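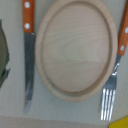
Planning and Budgeting for a Kitchen Manipulation Cell
Guidance for departments, teaching laboratories and pilot sites

Purpose of this page

This guide sets out how to plan, budget for and purchase a small robot cell intended for household and kitchen tasks: picking up utensils, taking items down from a wall, wiping a counter, loading a rack. It is written for the person who must complete the request form, who is often not the person who will program the arm. It covers the work in the order in which the Equipment Office will ask for it.

Requests for industrial cells with fixed guarding follow a separate procedure and should not be submitted on the form described here.

Before you begin

You will need the following at hand:

A one-page statement of the tasks the cell is expected to perform
A floor plan of the room, with outlets, doors and water supply marked
The name of the person who will be responsible for the cell after delivery
The cost center to be charged, and the name of its approver

Requests that arrive without a responsible person are returned. In the last budget round this was the most common cause of delay.

Step 1. Write the task list first

Begin with tasks and leave the choice of arm for later. A department that starts from a catalog tends to buy reach and payload it does not need, and then has little left for grippers and cameras.

Write each task as a single sentence containing an object, a starting place and an ending place. "Take the fork from the wall and lay it on the counter" is a usable task. "Kitchen assistance" is not. For each object, record its weight, its widest dimension, the part by which it is to be held, and how it is supported at the start.

The last point deserves care. A utensil hanging flush against a wall is a different purchasing problem from the same utensil in a drawer. Slim fingers are needed to get behind a handle, and the wrist must be able to approach without the forearm striking the wall. If a knife, a board and a fork hang side by side with their edges almost touching, the gripper must also open in a space narrower than most standard fingers allow. Measure the gap between neighboring items and write it on the form.

Defne Bayram, who reviews the technical part of each request, asks that the heaviest and the thinnest object be underlined. These two items generally decide the gripper.

Step 2. Decide on the setting

Most sites choose between a real kitchen and a mock kitchen. A real kitchen costs less to furnish but must be shared, and work stops whenever the room is needed. A mock kitchen requires a counter, a section of wall and a supply of household items, all of which belong in the budget.

For a mock kitchen, allow for:

A wall panel that can carry hooks and can be replaced
A counter at the height used in the building's own kitchens
A range of items in different materials, including wood and bright metal
Lamps that can be dimmed and moved

Material variety should not be treated as decoration. Polished tines and blades return strong highlights to a camera, and a pale wooden board against a white wall offers little contrast. A system that performs well on plastic cups may do poorly on both. If the cell is to be used with such items later, buy them now and include them in the acceptance test.

Sharp items require a written note from the site's safety officer. Blunted knives are acceptable for most programs and should be requested wherever the task does not involve cutting.

Step 3. Select the arm

By this point the task list will have settled most of the specification. State the following in the request:

Reach, measured from the intended base position to the farthest object
Payload at full reach, with the weight of the gripper and camera included
Repeatability, as stated by the supplier
Whether the arm may operate with people in the room, and under what assessment
Power and network connections

The payload line is the one most frequently completed in error. Suppliers quote the figure at the tool flange. The gripper, the camera, the bracket and the cable must all be deducted before anything is lifted.

At present the office holds price agreements with two distributors, Vullholm and Plavudow. Vullholm supplies the arm, controller and stand as one lot. Plavudow quotes each part separately, which is convenient for departments that already own a stand. Neither agreement obliges a department to buy from that firm, but a purchase outside the agreements requires three written offers.

Step 4. Select the gripper and the camera together

The gripper and the wrist camera occupy the same few inches of space and should be specified as a pair. Ask each supplier for a drawing of the two mounted together.

A camera at the wrist sees close objects in good detail but covers a small area. When the hand is near a wall, a single board may fill most of the view while the items to either side are only partly visible. For tasks that involve choosing among neighboring items, budget for a second, fixed camera that covers the whole wall. Adding it later usually means reopening the calibration work, and the supplier will charge for the visit.

Request a gripper with replaceable fingertips, and order at least one spare set with the first delivery. Fingertips are a consumable. They wear quickly against rivets, rims and textured walls, and a cell without spares stands idle for as long as the order takes.

Step 5. Prepare the budget

The form divides costs into four headings. Enter an amount under each, even where it is zero.

Equipment. Arm, controller, stand, gripper, cameras, computer, emergency stop.

Setting. Wall, counter, lighting, household items, storage.

Installation. Delivery, electrical work, safety assessment, commissioning, training.

Operation. Service agreement, fingertips, cables, replacement items, software fees, staff time.

Freight is to be entered under Installation and not added to the price of the arm. The office uses Trasport for deliveries that need a lift gate or two-person handling, and a quotation can be requested through the same form. Check the width of every door between the loading area and the room. Crated stands have been refused at the door on more than one occasion, and the return journey was charged to the department.

Under Setting, most sites enter around 700 dollars for household items and hooks. Under Operation, departments regularly enter too little for staff time. Someone must return objects to their places between trials, replace what is damaged and keep the log. For a cell in daily use, plan this as a regular duty with hours attached to it.

A contingency may be included. It must appear as its own line, with one sentence stating what it is intended to cover.

Step 6. Plan the acceptance test

Payment of the final installment depends on an acceptance test, so the test must be agreed upon before the order is placed. Attach it to the request as a separate sheet.

A suitable test uses your own objects in your own room. Choose 5 tasks from the task list, including the one with the heaviest object and the one with the thinnest. Each task is attempted a fixed number of times; for the full cell, 100 attempts across all tasks is the usual total. State the required number of successes, and define success in terms that two observers would judge alike. "The fork is on the counter and has been released" leaves little room for argument.

State the lighting conditions as well. A test passed with the blinds closed at 9 a.m. says little about a bright afternoon — and the supplier is entitled to hold you to the conditions you wrote down.

Konrad Koller can provide the sheet used for the Kırmızıgül pilot kitchen, which may be copied and adapted. It includes a separate column for near misses, such as an item that was grasped but brushed its neighbor on the way out.

Step 7. Submit the request

Completed requests go to Saadet Yalçınkaya at the Equipment Office. The budget round closes at the end of February. Requests received later are held for the following round unless they replace equipment that has failed.

Allow 6 weeks between submission and the placing of an order. Delivery times are set by the supplier and should be confirmed in writing, with gripper and camera listed individually, as they often ship from a different warehouse than the arm.

After approval

The responsible person will receive a purchase number and a short checklist. Before delivery, confirm that electrical work is complete, that the safety assessment has been booked and that a lockable cabinet is available for sharp items and for the teach pendant.

Register the cell with Nazmiye Duman on the day it arrives. Insurance cover begins with registration, and an unregistered arm may not be powered on.

Changes after approval

A change of gripper or camera may be approved by the department itself if the total remains within the approved amount. A change of arm requires a new technical review. A change of room requires a new floor plan and a new safety assessment, but the budget approval stands.

Questions about the form should be directed to Elif Naz Ateş. Questions about a particular supplier's offer should include the offer itself, complete, with all pages.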